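Madell serving tray, tan, small size

I went back and forth on this tray for longer than I'd like to admit. My sister-in-law swears by her Arroyo one, but it has handles, and handles were exactly my trouble. So I ordered the Madell for $15 from Plitstead, and it has been in use every day since July, mostly for carrying lunch to and from the microwave. 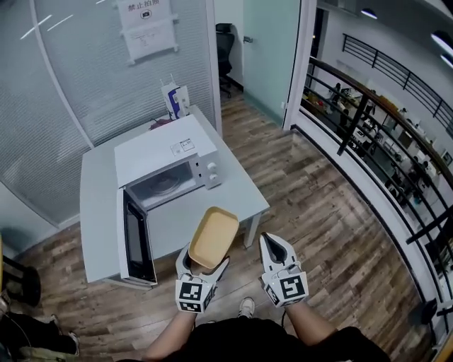 I'm fussy about how a tray behaves at the microwave, I'll admit it. My old one was so deep I was always knocking soup against the side. With the Madell the rim is raised but the whole thing is shallow, and the corners are rounded, so it goes up toward the open door without any sharp bits leading the way. I do still measure against the turntable before buying anything these days! Please check yours too, and read the label before you heat anything on it.

Cleaning is easy enough, a sponge and some warm water, and I've washed it maybe 100 times by now (no warping that I can find).

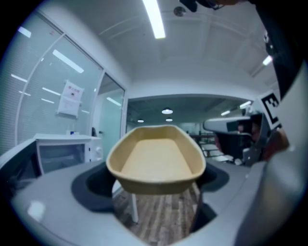 My one real grumble is the color. I had hoped for a proper cream all over, and the light beige is lovely, but tea does leave its mark if you forget a cup overnight. The flat bottom is what won me over in the end, with that rolled rim to keep a runaway spoon on board. I've just ordered 2 more, one for my neighbor Custódio.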